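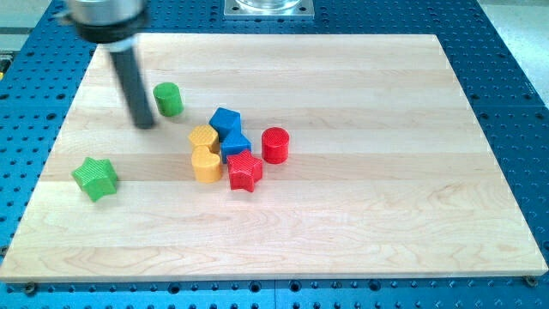

Progress report, no. 2, page 1

Bench kit review: interim report to Brulent

Prepared by Palesa Mtshali, with bench notes from Samran Boonyarit

1. What this report covers

Brulent is paying for a review of the Natano bench kit before deciding whether to offer it to the colleges it supports. The first report dealt with ordering, delivery and setting up. In this one we cover the first block of bench trials, the software and the manuals. Costs are left for the final report, as Tarek Kanaan is still waiting for a spare parts list from Bostance, the supplier.

2. Work done

The kit has been in use on our bench since the start of the period. The trials so far use the block set: small plastic pieces in green, blue, yellow and red, with textured tops, in shapes that include cylinders, stars, a cube and a heart. They are scattered on a wooden board apparently screwed down over the blue perforated table. The arm works with a single rod-like finger, so everything at this stage is pushing and not picking up.

We wrote two tasks. In the first, the arm pushes a named block clear of its neighbours. In the second, it brings a named block up to another one. We ran 300 attempts in all, divided between the two tasks, with the blocks set out afresh by hand before each attempt.

Usa Thongsuk did most of the setting out and kept the log. She has asked for a printed layout sheet, and we think any college would want one too. Without it, two people given the same instructions will put the blocks down quite differently.

3. What we found

Separating blocks is the stronger of the two tasks. The arm reaches the right block nearly every time and the path it takes is sensible. It does less well when several blocks are touching. A push meant for one will often carry its neighbour along, and the software counts this as a success when the named block ends up clear.

The cylinders are easy to reach but tend to slide round the finger if the push is off centre. The stars behave better than we had expected – a point gives the finger something to catch on. The heart is the awkward one. Which way it turns depends a good deal on where it is touched, and Samran would like a separate set of attempts on it.

The arm stopped with a fault message 40 times. Most of these were cleared from the screen in under a minute. A few needed a full restart, which takes about 40 minutes with the checks the manual asks for. That would use up most of a lesson, and we have raised it with Bostance.

4. Software and manuals

The control program installs without trouble on an ordinary laptop. The task editor is clear and a new user can write a simple push in one sitting. The log files are harder going. Column names differ between the manual and the program, and the times are given in a form that has to be converted before it can be read.

The safety section of the manual is good and could be handed to students as it stands. The chapter on calibration needs rewriting. Surachet Nilsuwan followed it to the letter and ended up with the finger resting too low, so we now use his own notes instead. They are attached as Annex B.

5. Next steps

– Repeat the second task with the printed layout sheet.
– Run the separate set on the heart-shaped block.
– Lend the kit to Ongart for a fortnight, so that staff who have not seen it before can set it up from the manual alone.
– Get a written answer from Bostance on the restart time.

The loan to Ongart is planned for August. If it slips, the final report will slip with it, and we will let Brulent know as soon as we have a firm answer. We are not asking for any change to the budget.

Last updated: August

Contact the review team | Copyright Brulent and the authors | Back to top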